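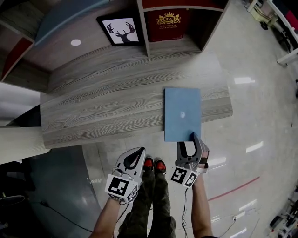
My mum ironed everything. Tea towels, pillowcases, my brother's football shorts, the lot, and always on a Sunday night with the radio on. I'm 41 and I've owned an iron for years without really knowing how to use it, so when I heard there was a one-day ironing class in Tindcombe I booked before I could talk myself out of it. It cost me £70 (yes, I know, that's a lot of shirts at the dry cleaner's).

The class is run by Malachy Geraghty, who spent most of his working life pressing costumes for touring theatres. He once did 186 shirts in a single weekend for a musical in Lorano, and he still sounds cross about the collars.

We started with those. You go from the points inwards, never straight across, or you end up with a little pleat at the corner. I've been going straight across my whole life! Then the yoke, cuffs, sleeves and body, in that order, with the shirt still slightly damp. Mine took 25 minutes and Malachy looked at it for a long while before saying the back was good.

Lunch was cheese rolls in the garden, where a retired postman called us all amateurs and then scorched a napkin.

I went home and did four shirts and a duvet cover that same evening, radio on, very pleased with myself. The duvet cover was a mistake – it's enormous, and the cat got under it. I've booked again for July, when he's doing pleats and linen, and my brother says he might come too if I pay.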